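The white table, week five

Aug 6, 2025

I bought a white table. I knew what I was doing, in the sense that several people had told me and I had nodded. Our old one was a brown thing from the Grudeck outlet, and it could hide a full breakfast. You'd put your elbow in something at dinner and learn what the kids had eaten that morning. I wanted a surface with a clear conscience.

The new one is a Zasinon, matte white, 76 inches long, and it arrived in July in two boxes with one set of instructions between them. The matte part was my idea. I had decided that glossy white looked like a dentist's office and that matte would look like a magazine. Mostly it looks like a very large sheet of paper that everyone in the house is dying to draw on.

The first week I wiped it down after every meal. The second week I wiped it between meals. By the third week I was crouching with my eye level to the top, hunting for smears against the window, and my family had started eating over the sink to avoid the conversation. 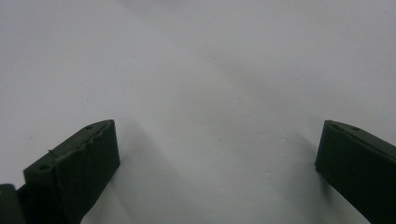 What I didn't expect was how much white isn't white. In the morning the table is a bit blue. By late afternoon there are soft gray bands lying across it that I have tried to scrub off twice, and they were shadows both times. I own a special cloth now. I used a special cloth on a shadow.

I've also learned that anything you set down on it looks like evidence. One key, a rubber band, half a cracker. On the old table these were just part of the landscape. On this one a single grain of rice has presence.

The people at Katis Home, where I ordered it, sell a protective cover for tables like mine. It's brown. I thought about that for a long while with my card in my hand.

For now we have rules. No markers, no turmeric, no beets, placemats at all times, and the tomato sauce stays on the counter and you go visit it. The rules have held for 9 days, apart from one incident with a blueberry that I've been told to stop bringing up.

Next month I'm looking at rugs. My sister-in-law says to get something with a pattern. I'm leaning toward cream.

Contact | © 2025 The Begay Street House | Back to top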